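Packing and Returns Associate, Robot-Assisted Benches (2 positions)

Zumumo Housewares, Brirnska site
Posted 13 January 2022
Full time, permanent, day and evening shifts

Zumumo takes back, checks, repacks and ships small household goods for online stores. Most of what comes through the Brirnska building is kitchen and desk items: lids, dishes, storage boxes, small countertop appliances. We handle up to 1,000 items on a full day, and until last October every one of them was picked up, turned over, checked and packed by hand.

In October we started up robot arms on the returns side. There are now 4 benches with an arm and 2 people looking after them on each shift. We are hiring 2 more associates so that the evening shift can be staffed the same way as the day shift.

You do not need to have worked with robots before. You do need to be comfortable working next to one, and willing to stop it when something does not look right.

What the job is

At the start of the shift you log on to your benches, walk around each one and run the arm through its slow check. You look over the gripper fingers, the cables and the mat. If a finger bracket is loose or a cable has worked its way into the arm's reach, the bench stays off until it is fixed. Small fixes are yours to do. Larger ones go to the maintenance desk.

After that, most of the shift is spent setting out goods, watching the first few picks of each batch and dealing with whatever the arm leaves behind. It leaves things behind every day. Shallow dishes sitting at a tilt are hard for it. So are flat-topped appliances that give the fingers nothing to close on. Drawer units have to be set with the handle facing the right way or the arm will pass over them. You will learn which items to set out for the arm and which to take straight to the hand table.

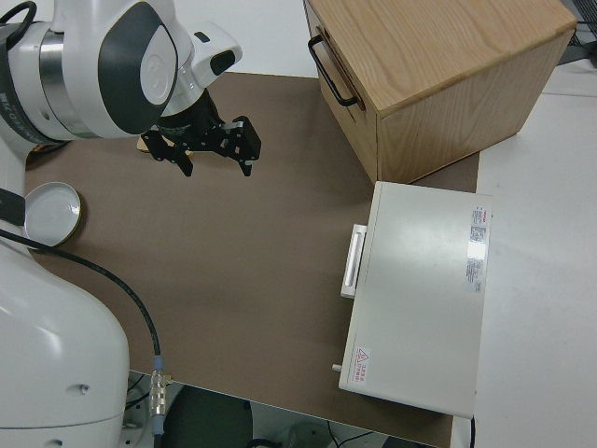 Will the arms replace the people on the hand tables?

The number of people on the returns floor has stayed the same since October, and the two positions in this ad are additional. Some tasks have moved. The arms do much of the lifting from bench to tote, and people do more of the checking, sorting and problem items. We can't promise what the floor will look like in five years, but any change to a person's regular duties is discussed with that person first and put in writing.

Other duties

Record each stop on the bench screen, with the reason. The list of reasons is short and there is a box for anything that does not fit.

Check appliances for damage before they go back into stock. This is done by a person every time, including reading the label and matching it to the return slip.

Pack at the hand tables when the benches are down or when the day's goods don't suit them. Expect this to be a third of your hours, sometimes more in the weeks after the holidays.

Wipe down mats and tables and sweep the bench area at the end of the shift.

Take part in the monthly bench meeting. It is paid time and lasts an hour. Several changes to the benches came out of it, including lower tote racks and a second stop button on the packing side.

What has changed and what has not

People applying from other warehouses often ask what the work feels like with the arms running. There is less lifting than before and less repeated reaching. There is more standing in one area and more looking at a screen. Some associates like the change. Others found the waiting dull and asked to go back to the hand tables full time, and they did so at the same rate of pay.

The pace is set by the shift lead. The arm's speed is not used as a target for anyone, and stops are not counted against the person who logs them. We would much prefer ten stops that were not needed to one that was missed.

The arms and the bench software are supplied and serviced by Vakulenko. Their technician comes to the site on a regular schedule and you will work alongside them at times. You will remain a Zumumo employee on all shifts.

Training

The first 2 weeks are spent at the hand tables, so that you know the goods. You then get 2 weeks on the benches with an experienced associate beside you. The course we use is called Plavirik. It covers safe stopping, restarting, clearing a dropped item and changing gripper fingers. There is a short practical check at the end. If you don't pass the first time, you get more bench hours and take it again. All training is paid at the full rate.

What we ask for

You can stand for most of a shift, with breaks, and lift a full tote with help.
You can read product labels and short written instructions in English.
You are steady about routine checks, including the ones that find nothing.
You can work evenings on a rotating schedule, posted four weeks ahead.

Experience in returns, packing, assembly or kitchen work is useful. No diploma is required.

What we offer

The hourly rate is the top of our associate scale, with an evening premium. The rate sheet is sent to everyone who is invited to interview. Once you have passed the bench check you receive a one-time payment of $300. Health coverage begins after the first full month. Safety shoes are provided. There is a staff kitchen on site and free parking, and the bus stops at the gate.

How to apply

Send a resume or a one-page letter to the hiring desk at the Brirnska site, by mail or through the form on our jobs page. Please say which evenings you cannot work. A paper form is available at the front desk if you prefer to apply in person.

Interviews are held at the site and include a walk through the returns floor and half an hour at a bench while it is running. You are welcome to talk to the associates on shift during that time. We reply to every application, and the ad stays up until both positions are filled.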